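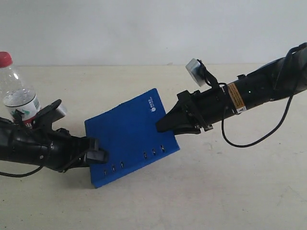
Viktória Medve has been talking for ten minutes before I find my pen. She builds in the back half of the Irkow shared workshop, evenings mostly, and the two arms on her table have eaten most of a year. "I wanted one. One arm. Then the second came up cheap and that was the end of my shelf money."

Total spend so far, 2,420 dollars. She has it in a spreadsheet and winces at it. Arms secondhand, power supply new, mounts made on the workshop printer at odd hours. The software she calls Galanis, after a street she used to live on. Clanix is the bench itself, arms and table and all. "You have to call it something or you end up saying 'the thing' to people."

What is it for, I ask. Long pause.

"Handling flat stuff. Notebooks, boxes, folders. Picking up a cube is fine, everybody does the cube. A flat thing on a table is horrible. There's no side to grab. You come in a bit low, you hit the table. A bit high and you close on air."

So two arms, one at each end, squeeze and lift. Sounds simple. She laughs at that, not unkindly. The trouble is that both have to agree on how hard. Early on the left would push a hair more than the right and everything slid across the table like a curling stone. She spent most of August on that one problem. The fix was dull: slow the last bit of the approach way down, let each side stop on contact, then close the pair together.

"I rewrote it twice before I tried just going slower. Two weeks! I could of been outside."

There's a small camera on each arm, up near the gripper. She fought those too. First mounts flexed, so the calibration drifted every time an arm stopped short. Second mounts were thicker and blocked the view of the fingertips. She's on the fourth now and won't touch them. "Don't breathe on them either."

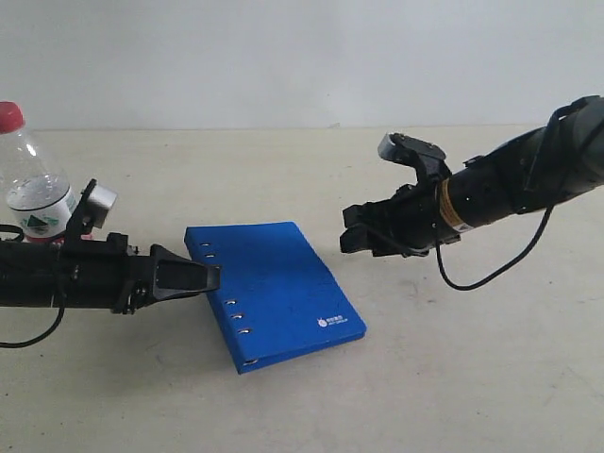
Blue notebook on the table, an arm on either side.

Cables are the other sore subject. She leaves slack in them on purpose, big loops, after a tight one pulled out of its socket halfway through a lift. Somebody at the workshop offered to tidy them for her. She said no thanks.

How does she teach it? By hand, mainly. She moves a pair of lighter leader arms she built at home, the bench copies her, the computer writes it all down. 1,092 runs saved at last count, of which she kept 796. The rest were dropped things, bumped things, one where she sneezed. She trains on what's left overnight, on a desktop under her kitchen table, and her partner has opinions about the fan noise.

And does it work? "Depends what day you come." On her good settings it gets a notebook up most of the time. Change the lamp and it gets shy. She moved the whole table to a plain wall partly for that reason, the old spot had a pegboard behind it and the tools kept getting moved around.

Advice for anyone starting? She thinks. Buy spare screws. Bolt the base down before you write any code, hers walked a full inch in one evening and she blamed the math. Start with something that's already stiff, and leave paper alone untill you've got the squeeze right.

Next up is Virineo, her name for a softer fingertip, silicone, poured in a mold she hasn't finished. After that maybe turning pages. "Maybe. Put maybe." It's nearly 9 p.m. and somebody wants the drill press lights off. She's already back at the keyboard, asking if I mind moving my coat.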